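How to Fill a Square Candy Tin So It Looks Like It Came From a Shop

I love a tin of sweets as a gift! It costs next to nothing, it keeps well, and the person gets a pretty box to hide buttons in afterward. My friend Yanling Kong got me started on these last October, and I've been filling them ever since.

What you need

A square metal tin with a lid (mine has a dark patterned outside and a gold inside), five white paper candy cups, a small tray, and a few kinds of bite-size sweets.

Step 1: Set out the tin and lid

Wash the tin, dry it well and put it where you can reach every corner. I like to turn it at an angle, like a diamond - it's so much easier to get at the far cup. Leave the lid off to the side, shiny side up.

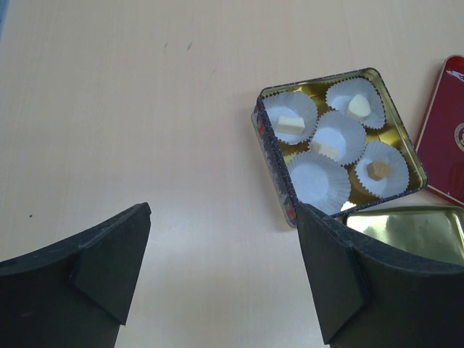

Step 2: Fit the cups

Open each cup with a fingertip and press the bottom flat. Put four in the corners first, then tuck the fifth into the middle, where it will hold the others in place. If they ride up at the sides, your cups are too big, so go down a size.

Step 3: Put the sweets on a tray

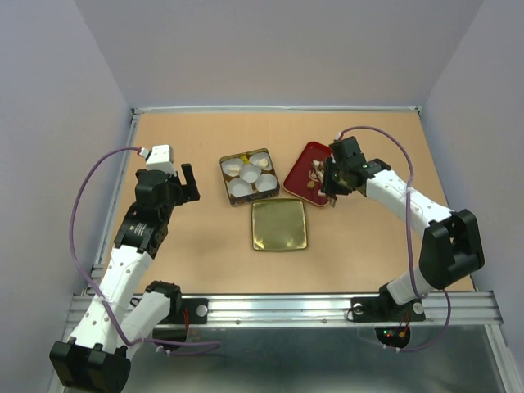 Sorting before you fill saves a lot of fiddling, and it lets you try out colors together before anything goes in the tin. Any small plate will do, but I'm very fond of a glossy red tray, where even a little tan cube of candy shows up beautifully. Keep it right beside the tin so you aren't carrying sweets across the table.

Step 4: Move the sweets over

Fingers leave marks on chocolate, so pick up the pieces with something slim and hold them low on the sides. 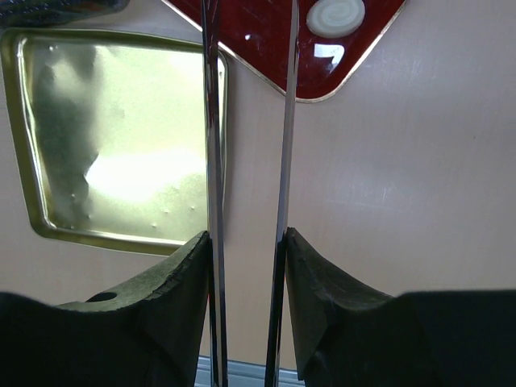
Go gently and don't squeeze! Fudge dents if you so much as look at it, and a hard candy will shoot off across the room. Lower each piece all the way into the cup before letting go.

Step 5: Start at the back

My favorite order is far corners, then center, then the two nearest you. That way your sleeve never passes over a finished cup. A single pale piece in one corner cup, with the other four still empty, is plenty to tell you if the size is right - you want a bit of pleated edge showing all around it. Too small? Add a second piece beside it.
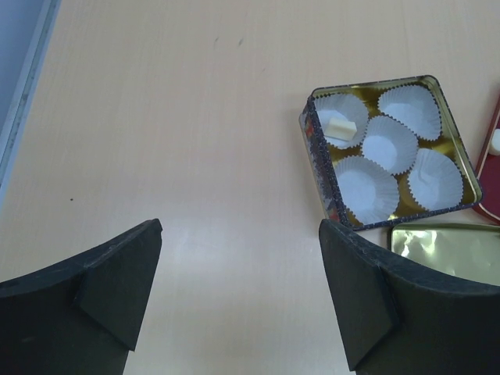
Closing up comes last, and please check the height before you press the lid down. Anything taller than the rim will get squashed. The gold lid picks up fingerprints like crazy, so give it a wipe with a soft cloth, then tie a ribbon around the whole thing and keep it somewhere cool until you hand it over.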